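Khamphan Publishes Maintenance Schedule for Two-Arm Tabletop Cell 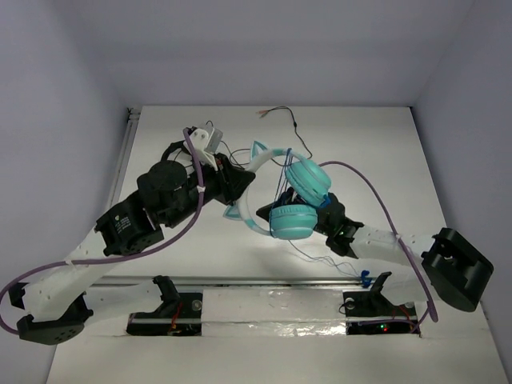 How often should the cables on a two-arm cell be checked?
At the start of every shift, with both arms powered down, and again after any change to the wrist camera.

KUMWOOD, June. Khamphan has released the maintenance schedule for its two-arm tabletop cell, in use at the company's Plavport workshop. The schedule replaces service note 1517 and applies to all cells now on site.

Cable routing takes up the longest section. Each arm cable must be tied at the wrist and again on the link, with enough slack between ties for the elbow to reach full travel. Ties are replaced every three months. A cable with a nicked jacket is changed, never taped.

Base plates are checked for movement on Saturday, when the cell is idle. If a plate has shifted, both arms are re-zeroed and the camera calibration is repeated. Gripper fingertips are wiped daily and inspected for wear every two weeks.

"Most of our stoppages came from cables catching at the elbow," said Digby Hinds, service lead at Khamphan. "The check takes five minutes and needs no tools."

The schedule is supplied with the Ivia service log. Sites using the earlier note should return open log sheets to the Plavport workshop before changing over.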